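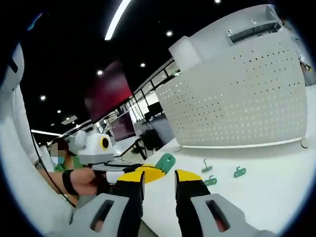

Plalteck Hand-Held Gripper Practice Guide: our review

I've had the Plalteck guide open on the bench in Clesach since February, and I like it far more than I expected to like a rulebook! It covers hand-held gripper work for collecting demonstrations: how to lay out the table, how to hold the tool, what to write down, when to stop. It's written in plain words, and whoever wrote it has clearly spent long afternoons picking up very small plastic parts.

The section on small parts is the best thing in it. We do a lot of this, little green clips and hooks on a white table, and the guide's rule is to spread the pieces so that the fingers can close on one without nudging its neighbour. Simple enough, but we used to tip them out in a heap and then wonder why half our recordings went in the bin. It also asks for a plain tabletop in a colour that contrasts with the parts -- green on white suits it nicely.

Then there's the bit on fingers. Check the pads before each session, wipe them, and log any change of pad as a new setup. I grumbled at that one (more paperwork), then went back through 300 of our older recordings and couldn't say which pads we'd used on any of them. Point taken.

I'm also very fond of the stopping rule. After 5 failed grasps in a row you put the tool down and look at the layout before carrying on. It has saved us whole mornings, and it's kind to the wrist too.

What I'd change: the chapter on people nearby is thin. It says faces should be blurred before anything is shared, and leaves it there. I wanted a proper page on consent and on who checks the blurring. The Chaturvedi checklist does this much better, and we keep a copy of it tucked in the back. The index is poor as well, and the suggested batch of 1,000 recordings is a lot for a small team. We do 600 and review them on a Wednesday.

The group at Sostutdale has switched to it too, so we can finally swap recordings without a long email about who means what by "release". If you run a bench like ours, read the small parts section first and try it on your fiddliest clip.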